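Morex Cable Skills Pack: two months with a two-arm setup
Posted 3/14/24 by Adwoa Abugri

Neltbridge rents us a pair of Piper arms for bench work, and in January we added the Morex Cable Skills Pack. It's a software add-on for picking up and sorting thin cords. The license is $585 a year. I paid full price.

Installation

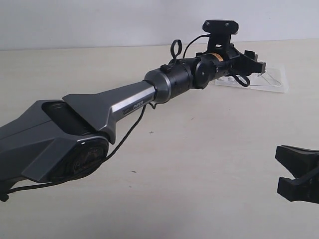
Setup took most of a morning. The installer found both arms, but I had to run the calibration 2 times before it would save. Check your own wiring before you start. The arm has black cable looped at the wrist and more of it hanging under the gripper, and the pack asks you to enter how much clearance you need for that. I guessed low the first time.

Earphones

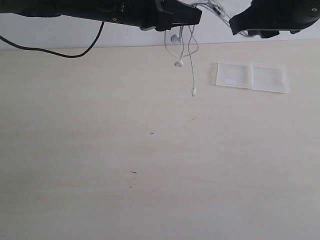
Cords are what I bought this for. I logged 84 tries with wired earphones and got a usable result on around half. The hard part is the handoff in the air. With the tangle up between the two grippers, the earbuds and the plug hang at different heights, and the software has to pick which strand to go for. It often picks a poor one - usually something short near the middle of the knot.

Straightening on the table

Laying a cord out flat went better. It is slow, but I rarely had to step in. 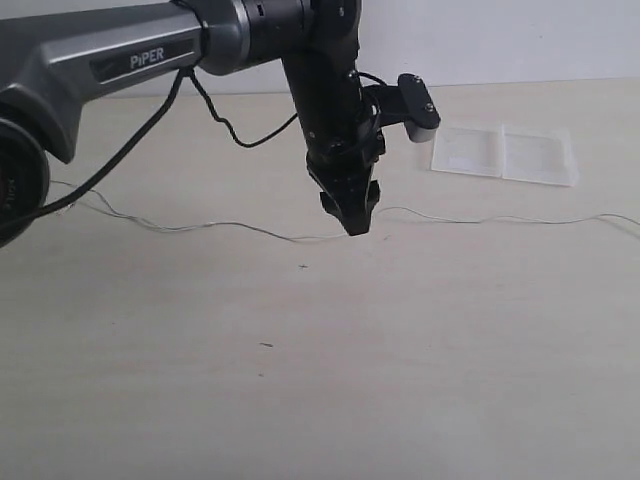
Piper arm with its gripper closed, thin wires lying across the table.

Réjean Chan, who shares the bench with me, prefers the Borkodau version for this job. It moves faster and costs more. I found its menus hard to follow.

The wrist camera view is part of the Morex price, and I used it more than I thought I would. A white cord on a pale table is not easy to pick out from across the room.
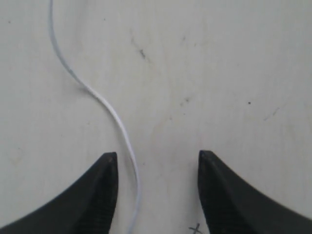

Support and verdict

Email support answered within a day, both times I wrote. The manual still has Frimpong's name on a few pages from the older release, and the section on error codes is out of date.

I'd buy it for flat cords. For tangles I would wait for the next version. 3.5 out of 5.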